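Fauteuil de bureau Drileo, deux mois d'usage

Je cherchais une chaise noire, avec accoudoirs, pour un coin bureau près d'une grande fenêtre. Budget serré, livraison en 4 jours depuis l'entrepôt de Purnville. Le montage m'a pris 75 minutes, notice comprise.

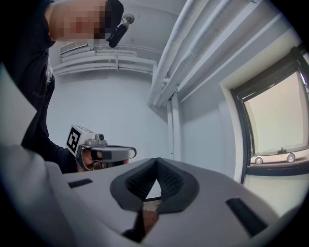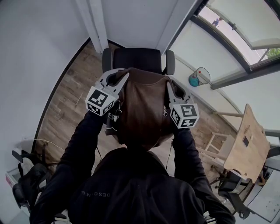 Makokha a le même modèle et n'est pas d'accord avec moi sur un point : à son avis, une chaise n'est pas un portemanteau, et un blouson lourd laissé sur le dossier finit par marquer le rembourrage. Je n'ai rien constaté de tel, mais je note la remarque.

**Le dossier.** Chez moi il sert autant à poser une veste qu'à s'appuyer. Les épaules d'un blouson façon cuir tiennent bien sur le bord supérieur, à condition de les placer une par une et de tirer un peu vers l'avant. Une veste à doublure glissante descend d'un côté au bout d'une heure ou deux. Pour un manteau long, c'est non : le bas passe sous les roulettes.

**L'assise.** Ferme au départ, correcte au bout de 2 semaines. Je fais des journées complètes dessus et je n'ai pas mal au dos. En plein été, le revêtement noir chauffe au soleil – il faut tirer le store ou déplacer la chaise.

**Les accoudoirs.** Fixes. Ils passent sous mon bureau, de justesse. Vérifiez la hauteur de votre plateau avant de commander. Ils gênent aussi quand on veut retirer une veste sans se lever.

**Sur le sol.** Pas de trace sur mes lames brunes pour l'instant. J'avais prévu un tapis Brandomon, il est resté dans son carton.

**Ce qui va moins bien**

- une vis du dossier à resserrer dès le premier mois
- la notice, traduite à moitié
- pas de crochet à l'arrière, alors que la place y est

Je lui mets 4 sur 5. Pour le crochet, j'en ai commandé un à part, je compléterai l'avis quand il sera posé.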